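# Wikari insulated pouch, the small zip one
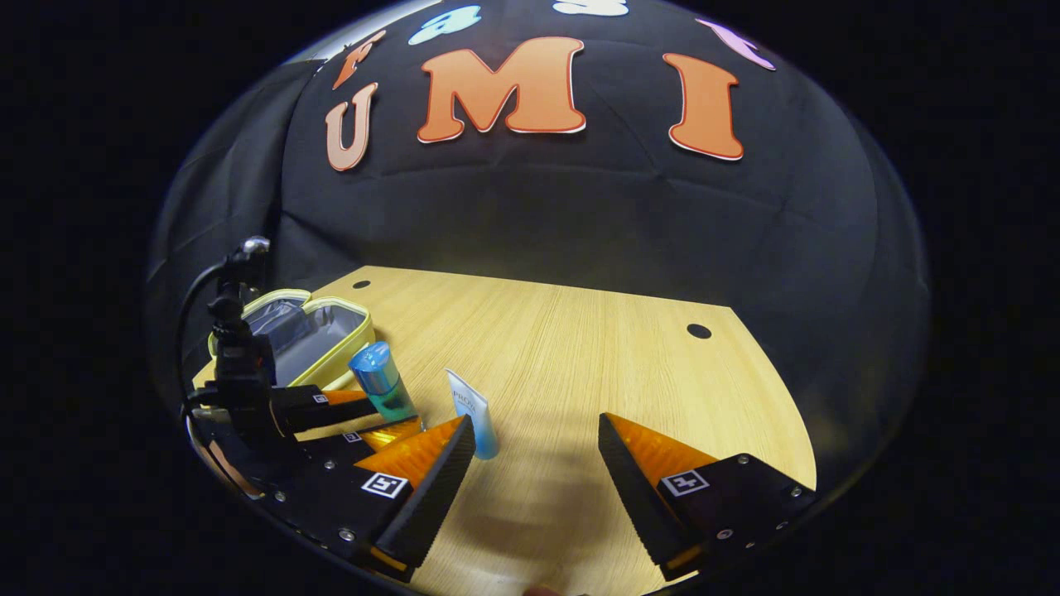 Is it worth buying a little insulated bag if you already own a proper cool bag? I'd say it is if you mostly carry small stuff, and a waste of money if you want it for full lunches.

I bought mine in August, in the pale yellowy-green, from the kitchen shop in Nedstead that always has a basket of odds and ends by the till. It was 15 pounds, which I winced at a bit (it is a very small bag!), but I'd been carting my big cool bag to work with one yoghurt sliding about in the bottom of it and I was fed up.

So, the good bits first. The zip is lovely. It runs right round without catching on the lining, and my last pouch, a Semel one, used to chew its own lining every time I was in a hurry. This one also opens properly wide, so you can see what you've got in there instead of feeling about for it. The inside is that shiny silver foil stuff and it wipes clean with a damp cloth. I've had hummus in there. I've had half a satsuma in there for longer than I'd like to admit. Both came out fine, though the satsuma smell hung on for a couple of days until I left the thing open on the windowsill.

The piping round the rim is a lighter shade than the rest and I do like how it looks, but it's the first place to get grubby. Mine went a bit grey at the corners after a few weeks on the bus. A toothbrush and washing-up liquid sorted most of it. I haven't put it through the washing machine and I don't think I'd risk it.

Now size. A 500 ml drinks bottle goes in lying down if you don't want to bring anything else, and then you're left with a pouch that has a bottle in it and that's your lot. Small bottles are much happier. I use it for travel-size ones more than for food these days: sun cream, hair stuff, the nice face cream that goes runny if it's left in a warm car. They all sit together, and if one leaks it's only the foil that suffers.

Does it keep things cold? For a bit! With a flat ice pack tucked down one side, my yoghurt is still properly chilled at lunch. Without one, it's just all right by mid-morning and after that I wouldn't trust it with anything meaty. I once left it in the car for a whole afternoon with cheese in and we won't go into that.

I did look at the Van der Linden one as well, the sort of boxy one with a handle. It's 10 pounds more and it stands up better on a shelf, and if you're packing sandwiches you should probably get that one, as the Wikari is a squashy shape and sandwiches come out of it looking sat on. But the boxy one doesn't fit in my handbag and this does, so that was that.

Other grumbles: there's no pocket inside, not even a little net one for a spoon, and no loop to hang it up by when it's drying. I peg mine on the airer by the zip pull and hope for the best.

I've since bought a second for my sister, so that's 2 in the family, and she keeps her nail varnishes in hers. Four stars from me. It'd be five with a spoon pocket.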